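Finger pad fault stops gripper sessions at Woddale for 3 days

Recording with the hand-held grippers at the Woddale site was stopped for three days last month after a rubber finger pad came partly away from its mount while an operator was using it. The operator had a pinched fingertip and a small cut, which was cleaned and covered on site. No time off was needed. Sessions have started again with a changed pad and a new check at the start of each shift.

The fault was on a right-hand Husto gripper. These are the units operators carry in pairs, one in each hand, to record everyday tasks for the Lirkano training set. The operator was closing the gripper on a jar lid when the pad slid forward. She felt the trigger go slack, set the left gripper down and reached in with her free hand to push the pad back. The return spring was still under load, and the fingers closed on her fingertip.

Liis Pärn, who runs the recording program, said the first job was to find out whether the pad was a one-off. All 19 units on site were taken out of use that afternoon and opened up on the bench. Three more had pads that could be moved by hand. On each of them the adhesive had let go at the back edge, where the pad meets the base plate, and the single retaining screw was carrying the whole load.

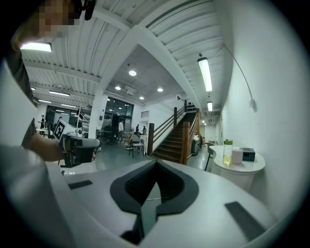

The four units came from the same batch. They were assembled in August by Fothergill, the workshop that fits the pads for us, at a time when it had changed to a quicker-setting adhesive. Fothergill has confirmed that the base plates in that batch were not roughened before the pads were glued on. The older units, which were roughened and left to cure overnight, showed no movement in the pull test.

Wear also played a part. The unit that failed had logged about 1300 closing cycles since its last inspection. The inspection sheet asked only for a look at the ribbed face of the pad, and the face was in good condition. The loose edge is at the back and can't be seen unless the fingers are held fully open and the unit is turned over.

There was a second problem, with the recordings. A pad that shifts changes the point at which the fingers meet, and the software works out grip width from that point. Rogério Tavares went back through the files from the four units and found that the closed position had drifted on all of them. On the unit that failed, the drift had been building for 5 sessions before the accident. The software logged it each time as a calibration warning, but operators were able to clear the warning and carry on, and most did. Recordings from those sessions have been pulled from the set. Some may be usable once the width values are corrected, and Rogério is working through them now.

"The warning was right and we had taught people to ignore it," he said. "It used to come up whenever the lighting changed, so clearing it was a habit. I had the same habit."

The following changes are in force for all hand-held units:

Pads are now held by two screws as well as adhesive. Any unit with a single screw should be sent back to the bench and not used.

At the start of a shift, hold the fingers fully open, turn the unit over and press on the back edge of each pad with the flat of a pen. If the pad moves at all, tag the unit and swap it.

A calibration warning can be cleared once. If it appears again in the same session, the software stops recording and the unit has to be re-zeroed by the shift lead.

Don't reach between the fingers for any reason while the spring is loaded. Move the release lever on the underside to the locked position first. If the lever is stiff, put the unit down and report it.

The lever is the part that drew the most comments from operators. Several said they had never been shown it, and two thought it was a battery catch. It was mentioned in the old induction, on the last page, and was not part of the hands-on session. It has been moved to the beginning, and everyone who uses a gripper will be asked to lock and unlock one in front of the shift lead before their next recording. This applies to people who have been using them for years as well as new starters.

Replacement pads have been fitted to the four units, and they are back in the rack with a green dot on the handle. Fothergill is refitting the rest of the batch, including spares that had not been issued yet. Until those are returned, there may be a wait for a right-hand unit at busy times. Please don't borrow one from another team without telling Liis, as the tracking sheet has to match the serial numbers.

The full incident report, dated 04/07/2022, is in the safety folder along with bench photos of the loose pads. Questions about recordings should go to Rogério. Near misses with the grippers, including pads that feel soft or triggers that feel slack, go on the usual form.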